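Back in the Ninville lab by 8 this morning with a coffee I never finished. We're still on the figurine job -- I drive the two arms by remote and the robot is supposed to learn from what my hands do. Sounds fancy, but mostly I sit there holding my breath and trying not to squeeze too hard!

I got to demo 211 before lunch, and threw out 11 because I kept wobbling on the approach (my shoulders were up by my ears by then). The goal for March is 305, so I'm feeling okay about it.

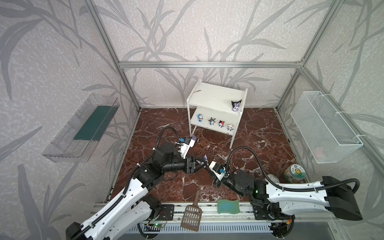
Left gripper with the little purple and black guy, right one facing it. The rest of the gang is on the white cart.

What I'm noticing is that I go slower when I'm tired, and then the slow ones end up in the training set too, so the robot is going to move like me at four in the afternoon. I asked for a 30 minute break rule and everybody said sure, fine, and then we all skipped it -- me included.

Tomorrow I want to try more with the right arm. I'm so left-handed at this, it's embarrassing. Also need to write up my notes for the Wutura folks before I go home, and my wrist hurts.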